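Workshop Tips: Software Habits for a Small Arm Cell

Notes collected at the Urnimholm shop by Magdalini Triantafyllou, with corrections from Trinh Khúc. They apply to one or two table-mounted arms, a parallel gripper and at least one fixed camera. Script names are ours; substitute your own.

Set the tool data first

Enter the gripper mass and center of gravity before tuning anything else. A wrong payload shows up as drift in hand-guiding mode and as false collision stops on fast moves. Check it with the arm stretched out and again with it folded. If the estimated outside force at rest changes between the two, the numbers are still off.

Store the payload with the tool name, not in the motion program. Our Brarer controller loads whatever was used last, and a program written for the bare flange will run with a gripper attached and no warning.

Put the walls in the planner

The planner only avoids what it has been told about. Model walls, door frames, tripod legs and the table as plain boxes, each a little larger than the real object. Detailed meshes slow the collision check and add nothing at this scale.

Doors need two entries: one box for the closed door, and one for the full swing. Load the swing box by default. Remove it only for jobs run with the door locked.

Tripods are awkward because the legs spread wider at the floor than people remember. Use one slanted box per leg. A single tall cylinder around the whole tripod blocks too much free space, and the planner starts returning long detours over the shoulder.

Cables are not in the model

No planner we have used handles a loose cable well. What works is a limit on the last joint. Find the turn at which the cable pulls tight, back off 30 degrees, and write that in as a soft limit. Then add a small cost for wrist rotation so the planner prefers the short way around.

Also pad the hand. We add a box on the cable side of the gripper, sized to the largest loop the cable makes at the park pose. Measure it at the park pose and at the farthest reach, and keep the larger figure.
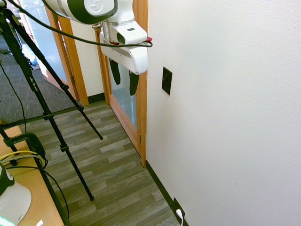

Gripper open with nothing between the fingers. The black cable crosses the front of the hand and loops back beside the wrist.

Rerun the limit check whenever a cable is replaced or re-tied. Write the date on a tag at the wrist and in the config file. If the two disagree, trust neither and measure again.

Fixed cameras

Clamp the mount, calibrate, then leave it alone. A calibration is good only for the position it was taken in. Ours uses 44 poses, spread in height as well as side to side; sets taken at one height fit well on paper and miss at the table.

Keep six poses out of the fit and use them as the test. Report the error on those, never on the poses used for fitting.

Frosted glass and plain pale walls give depth cameras trouble. Glass returns holes or points well behind the pane, and the planner reads that as open space. Mask the pane in the depth image and let the box model cover it. Bright daylight through a door also shifts the auto exposure, so lock exposure and white balance before calibrating. We redo ours in February, when the low sun comes straight in.

Timing

Log camera and joint data against one clock. With two clocks, the offset creeps over a long run and the hand appears to lag its own path. Zasilum, our logging tool, stamps on arrival by default; change this to stamp at capture. A session of about 2350 frames is enough to show the creep if you plot the offset from start to end.

Before pressing run

Play the path in the viewer at full speed once, then on the arm at low speed. Watch the elbow on the first pass. Most of our near misses involved the upper links, while everyone was looking at the fingers.

Confirm the gripper state from the sensor — the last command sent tells you only what was asked for. After a restart the driver may report "open" until the first move.

Save the planner scene with each log, under the same name. Ismail, the older test script, does not do this, and its logs cannot be replayed against the right boxes. Use the newer one for anything you intend to keep.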